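Screw fastening

Screw fastening is the joining of parts with threaded screws, and few jobs at the workbench are so satisfying! A screw turns a twist of the wrist into a firm grip, and can be undone again later (a joy to anyone who mends things). Small boxes, plates and covers are among the usual parts.
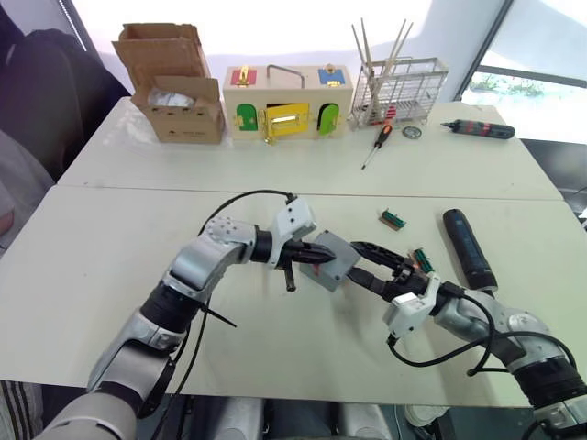
Issue 447, p. 100

A countersunk hole has a sloping rim, so a flat-headed screw can sit level with the plate. Powered screwdrivers save a great deal of effort, with extensions to reach deep holes.

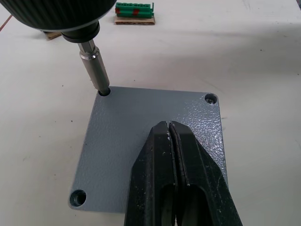 Why start every screw before tightening any?
It leaves the plate free to shift a little until all the holes line up.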